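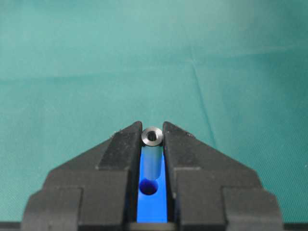
在Savthorpe看机器装零件：一个下午，一堆小圆管

我承认，去之前我是冲着大家伙去的。Savthorpe的老厂区十一月有开放日，宣传页上写着焊接、搬运、码垛，我脑子里全是橙黄色的大臂在围栏后面抡来抡去，火花四溅的那种。结果整个下午我几乎都耗在二楼靠走廊尽头的一张台子旁边，看一只黑色夹爪摆弄比我小指甲还小的零件，看到工作人员过来问我要不要椅子。

要！当然要。

开放日是Willix办的。Willix在Savthorpe做小批量装配设备，客户多半是做仪器和小型传动件的厂子，一张单子可能就几百套，换型又勤，专门开一条自动线划不来，全靠手装又招不到人。他们平时不接待散客，一年就开这么一次门，每场最多放200人进去，我前一年没约上，今年守着手机抢到了下午场。进门先领一副护目镜，再领一张折页，上面画着楼层图和五个演示点的位置，每个点旁边标着开始时间。我按图走了前两个，都挺好看，然后就到了第三个，后面的就再也没去成。

第三个点叫Surkon。这是Willix内部一个项目的名字，做的事情说出来特别朴素：让机械臂学会把小金属件装到塑料齿轮上。台面铺着青绿色的布，齿轮是亮蓝色的，配着金属小件，夹爪是黑的，颜色搭得像小时候的积木盒子。带我们看的是一位做控制的工程师，嗓子已经讲哑了，手里一直攥着一个保温杯，但一说到接触力，声音马上又回来了。

他先让大家自己试。旁边小桌上摆着同样的零件，一只盒子里装齿轮，一只盒子里装小件，谁都可以上手。我装第一个的时候很轻松，拇指和食指捏住，往孔口一靠，转一转就进去了。第二个也是。他在旁边笑，说好，现在戴上这个——递过来一副厚棉手套。戴上以后我就不行了！明明眼睛看得清清楚楚，孔就在那儿，零件也在手里，可就是不知道它碰到了哪一边，是顶在孔沿上还是已经偏了。一使劲，零件从指尖弹出去，滚到桌子底下。同组一个中学生趴下去帮我捡，捡回来自己也戴上手套试，弹得比我还远。

“机器每天就是戴着这副手套上班的。”工程师说。

这句话我后来记在折页背面了。我以前一直觉得，对机器来说最难的是看见，装了好镜头、认得出零件，剩下的只是走过去、放下来。可在这张台子前面站一会儿就明白，最后那一小段路才要命。从远处移过来，偏一点没关系；到了孔口，偏一根头发丝的宽度都可能卡住。人靠手指肚上那点细微的触感把它救回来，夹爪的指尖是硬的，只能靠别的办法去猜。

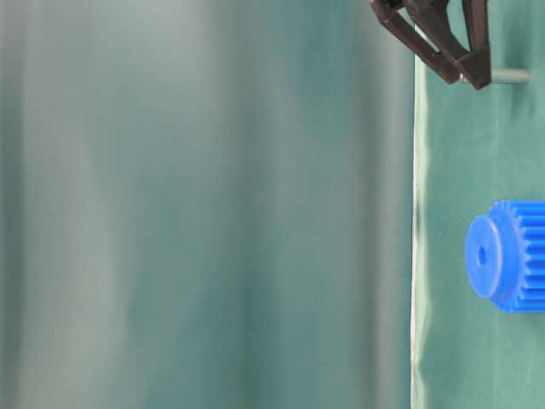
猜的办法有好几种，Surkon用的这一套，讲解起来大致是这样：先由人遥控着机械臂做很多遍，操作的人坐在一旁，手里握着一套手柄，把夹取、抬起、对准、放下的全过程走完，每一遍的画面和动作都存下来；然后让程序从这些记录里学，学会看到什么样的画面就该怎么动。到开放日之前，他们已经攒了2,000遍示范。我问是谁做的，工程师说大家轮着来，连前台的同事都做过，而且前台那位手特别稳，她的记录后来经常被拿出来当参考。

我喜欢这个细节。原来教机器装零件的人，不一定是会写程序的人，手巧就行。

镜头的安排也很讲究。一部分固定在台子旁边，看全局，看机械臂从哪个方向过来；还有一部分很小，跟着手腕走，紧盯着指尖。两种画面在屏幕上并排放着，刚开始我只看旁边那一路，觉得那才像“正常人看东西的角度”，后来越看越离不开手腕那一路。夹爪在里面大得像一座山，零件就在山顶上，布面的纹理一丝一丝的，连夹爪上的灰点都看得见。机械臂一动，布在移，爪子纹丝不动，看久了会有一种自己长了一双铁手的错觉。同组有位阿姨看了几眼就说晕，退到后面去了，过了一会儿又忍不住凑回来。

为什么铺布？也有人问。回答很实在：布软，零件掉下去不会蹦，颜色又跟蓝色和金属色都分得开，镜头省事。他们早先试过光面的垫子，反光厉害，零件还老滑走。换成布以后，捡零件的次数少多了。（不过布会起褶子，那天台子上就有褶子，工程师说故意不熨，现场的布从来不会平，机器早晚得习惯。）

零件是Pakzad供的。Pakzad也在厂区里，隔一条马路，专做小五金和塑料件，据说Surkon刚起头的时候，Willix的人隔三差五就端着纸杯过马路去要次品，次品用完了才开始正经下单。现在两家有个约定：Pakzad每出一种新的小件，先送一包过来让机械臂试试。有的顺利，有的让整个组头疼好几个星期。最让人头疼的往往长得最普通，圆圆的，光光的，哪头朝上都差不多，夹起来稍微歪一点，从旁边根本看不出来。

我问能不能拍一下那包“头疼件”，对方爽快地打开抽屉，里面一小袋一小袋码得整整齐齐，每袋贴着标签，写着日期和一句短评。我看到一袋上面写的是“别再问了”。

等它自己来

重头戏是自主演示。手柄放下，人退开，机械臂自己干。工程师事先把话说得很明白：今天不保证每次都成，灯光跟平时不一样，走廊里人来人往，地板还会颤。他让大家别急着鼓掌，也别急着叹气，看它怎么处理。

于是我们这一圈人就安静下来了。你很难想象一群陌生大人（还有几个孩子）能为一个小金属件屏住呼吸。机械臂过来，慢，比我想的慢得多；夹住，抬起来，停一下，再移到齿轮上方，又停一下。往下走的时候它会有一点犹豫，往左蹭一点，又往右蹭一点，跟我戴着手套时的动作一模一样！我差点喊出声。那一轮它放进去了，有人还是没忍住鼓了掌。下一轮就没有，零件在孔口歪了，它松开，退回去，停在半空。工程师喝了口水，说它在想。其实它是在等超时，他接着老实补了一句，大家都笑了。

我最看重的就是这份老实。我去过不少展会，演示视频剪得飞快，配乐一响，什么都行云流水，看完心里空落落的。Willix这里没有配乐，屏幕上没放宣传片，失败了就在那儿摆着，谁都能看，谁都能问。有个做钟表维修的观众问得很细，关于间隙，关于倒角，两边聊了好一阵，说到后来工程师掏出本子把他的建议记了下来，大意是孔口再修一点点，手艺人都这么干，不丢人。

也有人问了那个总会有人问的问题：以后还要不要人来装？工程师没有打太极。他说小批量的活儿，最烦人的是重复的那部分，客户厂里的老师傅也不爱做，一天下来眼睛和手指都受不了；可是换型、调试、判断哪一批料不对劲，眼下还得靠人，而且靠的就是那些老师傅。机械臂学的每一遍动作也都是人手把手做出来的。至于再往后会怎样，他说他不知道。我觉得这个回答比一大篇展望可信。

轮到我握手柄

演示间隙，观众可以排队试遥控，每人五分钟。我排了，前面就是那位喊晕的阿姨。她一坐下去稳得惊人，后来才说自己绣了大半辈子花。

轮到我，先说手感：手柄比看上去轻，夹爪的开合跟手指的开合是对应的，捏一下它就捏一下，跟得很紧。远距离移动毫不费力，我甚至有点得意。一靠近零件就全变了。我盯着手腕那路画面，爪尖已经到了零件两侧，捏，夹住了，抬，心跳开始加速。接下来是对孔，我的眼睛在两块屏幕之间来回跳，看旁边那路觉得已经在正上方，看手腕那路又差着一截。工程师在我身后小声说，别看两个，信一个。 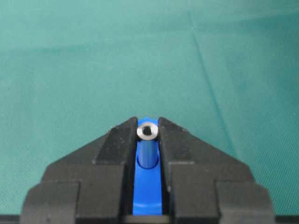

排队时听来的几条经验

来过的人比我会玩，我把他们教我的和自己吃过的亏一并写在这里，给明年想去的读者参考。

尽量选下午场。上午场学校团体多，遥控体验的队伍会绕到楼梯口。下午四点以后人少一些，讲解也放松，想问什么都问得着。

先上二楼。一楼的码垛和焊接声势大，隔着老远也看得清；二楼的装配台必须站近了看，台子前面能站的地方很有限，前排一旦被占住就很难换人（我就是占住不走的那一个，抱歉）。

一定要去玩那副手套。别嫌幼稚，先光着手装，再戴上手套装，然后再去看机械臂，感受完全两样。那个中学生后来又回来装了好几次，走的时候已经能戴着手套把零件送进孔里了，高兴得把护目镜都戴回了家，第二天家长又给送了回来，这是我后来打电话核对材料时听说的。

带纸笔。二楼允许拍照，但手机里的零件小得看不出名堂，倒是我在折页背面画的几个歪歪扭扭的示意图，写稿的时候帮了大忙。

Pakzad那边也值得拐过去看一眼，开放日当天他们开着侧门，门口放着几箱试产多出来的塑料齿轮，随便拿。我拿了一个蓝的，现在就搁在键盘旁边，写不下去的时候拨着转两圈。齿很细，转起来沙沙响。

至于我那五分钟的成绩：第一次没对准，第二次太急，零件倒在布上，第三次刚靠到孔口，时间到了。后面排队的小朋友已经把手伸过来了，我只好让座。明年的预约一开，我会再抢一次下午场。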